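Werkstattbuch, Papierrestaurierung
02.08.2019

Kleister Ornira, zweiter Ansatz. Laut Merkblatt bleibt er zwei Wochen stabil, wenn man ihn kühl stellt. Glaube ich erst, wenn ich es sehe. Der erste Ansatz vom Juli roch nach sechs Tagen säuerlich, und Valbona meint, das liege am Wasser. Mag sein. Beim alten Weizenstärkekleister hatten wir mit demselben Wasser nie Ärger.

Mischung diesmal: 20 g auf 326 ml, eine Stunde quellen lassen, dann bei 60 Grad gerührt, durchs Sieb, abgedeckt. Konsistenz ordentlich, etwas glasiger als gewohnt. Toivo findet ihn »wunderbar streichfähig«. Toivo fand auch den Clotitik wunderbar, bis sich nach dem Winter die Kanten hoben.

Probestreifen auf Japanpapier, dünn und mittel, je einmal mit und einmal gegen die Faser geklebt. Unter Gewicht über Nacht. Ich verlange keine Wunder, aber ich will einen Streifen, der sich mit feuchtem Löschkarton wieder ablösen lässt, ohne dass Fasern mitgehen. Reversibel steht auf jeder Packung.

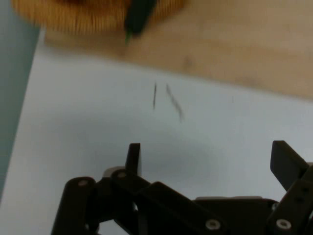

Zur Druditz-Mappe: Auf dem Umschlag steht 1607, und Elsa hat das so ins Verzeichnis übernommen. Mir passt das Papier nicht dazu. Im Durchlicht kein Wasserzeichen, Stegabstand sehr gleichmäßig. Die Zahl kann genauso gut eine alte Signatur sein. Bitte im Verzeichnis ein Fragezeichen setzen, bis Frau Ruddock die Tinte angesehen hat. Vorher wird an der Mappe nichts geklebt, auch nicht »nur die eine Ecke«.

Feuchte im Raum: Das Gerät von Heiskanen und das alte Haarhygrometer sind sich wieder uneinig. Ich traue dem alten, kann es aber nicht begründen. Yuto bringt die Salzlösung zum Abgleich mit.

Offen:
- Streifen morgen früh abnehmen, Schälprobe
- Rest vom Ansatz in zwei Gläser, eins davon ungekühlt
- Merkblatt suchen, die pH-Angabe fehlt mir

Diese Website verwendet Cookies. Mit der weiteren Nutzung stimmen Sie dem zu. Einstellungen | Akzeptieren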